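Search notebook Enter keyword Go
Reading time: 2 min

24 Apr 2021

Cloth trial, cookware bench. Writing this down while I still remember what annoyed me.

The Muditz sheet says the blue ribbed cloth takes grease off nonstick without soap and is good for 100 washes. I have my doubts on both. Their test pan was a flat square of coated steel with no rim and no handle. A pan people cook in has a corner all the way around where the side meets the bottom, and that's where the grease sits.

What I did: 2 pans, a measured smear of sunflower oil in each, left overnight. Wiped one with the blue cloth and one with our old cotton rag, same number of passes. Then a paper towel around the inside of each, towel weighed before and after on the Wisico scale.

Result: the blue cloth pan gave a slightly lighter towel. I'd like to be impressed, but the difference is small enough that a draft from the door would do it. The scale drifted again while I was using it. Somebody please put it back on the stone slab and leave it there.

Glass lids are another matter. The cloth moves grease around on glass very nicely. It looks clean from straight above, then you tilt it to the window and there are arcs all over it. The rag does the same, so no points to either. The vent hole collects lint from both.

Also unhappy with the gray counter as a place to judge anything. With that marble pattern you could spill half a cup of oil and call it a vein. Next round goes on the plain white board.

Cloth lot is 2986, if anyone wants to argue with Muditz about it. Washed once so far, plain hot, no softener. Leaving the wash claim open until May at least.

Blue cloth, dark nonstick, marble-pattern counter:
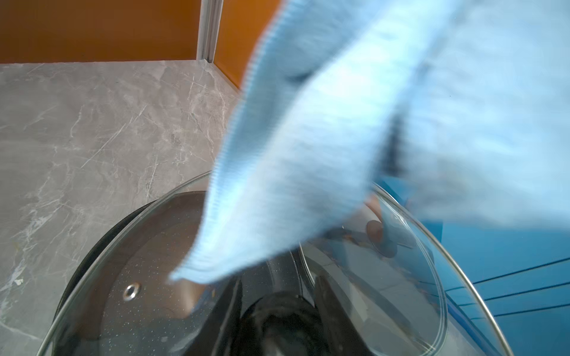
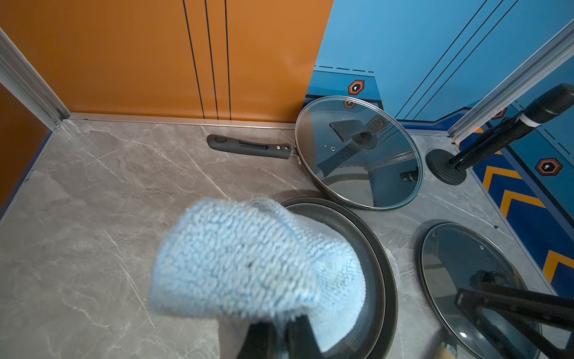 Kwak read this over and wrote underneath that one night is too short, oil needs heat before it sticks to anything, and the whole comparison should be run again with pans that have been cooked in for a week. Wants the paper towels kept too, bagged and labeled by pan.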